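Support log: season ticket gate rejects valid passes at Brerkesar Wildlife Park

Status: solved, with one point open
Opened: October 2018

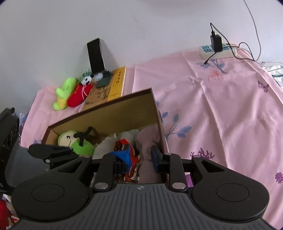 1. What was reported

The side entrance near the otter house has two gates with Zokska readers. Family passes bought online were refused with the message "Pass not yet valid". Paper day tickets were read without a problem. Staff at the side entrance let the families in by hand and wrote the pass numbers on a sheet, which was very helpful to us later.

2. First checks

We restarted both readers. No change. We cleaned the glass of the readers, also no change. The same passes were accepted at the main entrance, so the passes themselves were good.

I compared the software version on all gates and it was the same everywhere. The network cable to the side entrance was tested from both ends and showed no fault.

3. Cause

The pass list is sent each night from the Fanside ticket system to the gates. At the side entrance the list had arrived, but the start date of the family passes was read with day and month in the wrong order. The regional setting on the small controller there was different from the main entrance. It was probably changed in April, when the controller was replaced after the flood in the pump room – I could not find a note of this.

4. Repair

Regional setting corrected, old list deleted, full list of 900 passes loaded again. Loading took 7 minutes and the gates must stay open during this time. After it we tried every pass number from the sheet and all were accepted.

5. Still open

The display at the left gate shows the Sukprasert aviary opening hours from last season. This does not stop visitors from entering. I have sent it to the web team, as we have no access to that text.

Please do not close this ticket until the next nightly list has arrived correctly.

Comments (3)

gatekeeper_south
We had the same message at our park, but only for passes with a child added later. Is that the same setting?

support desk
It can be, please compare the start date on the controller with the one in Fanside. If they are equal, open a new ticket.

otterfan
Our pass worked this morning at the side gate, thank you. The queue was much shorter too.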